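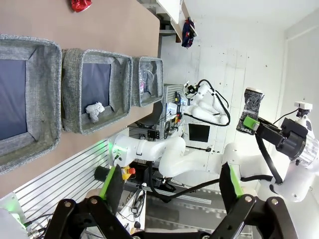
Luminița Ursu had the Iltard in its case by the door when Seung-woo came to buy it. He put the money on the chair, 753 in notes, and asked if he could plug it in first.

"It's yours to try," she said.

He played sitting down. He tuned the low string, then tuned it again, and went through the opening of a song she had not heard since November. The amp was a small Valtonen with a bad volume knob. It crackled at two and settled at three.

"Who changed the bridge pickup?" he asked.

"My brother. He wanted it louder."

"It's too loud."

"Yes. He liked it that way."

Seung-woo played a little more, with the tone rolled down, and then with it all the way up. The neighbour's dog barked and stopped. He looked at the worn patch behind the ninth fret where the lacquer had gone, and put his thumb on it.

"Eun-ji told me you'd been offered more," he said.

"A shop offered 2,000. They were going to put the old pickup back and hang it in the window."

He wiped the strings and laid the guitar in the case. One of the catches had to be pushed down with the heel of the hand, and she showed him how. Then she counted out 200 from the notes and gave it back to him.

"For the amp," she said. "You'll need a better one."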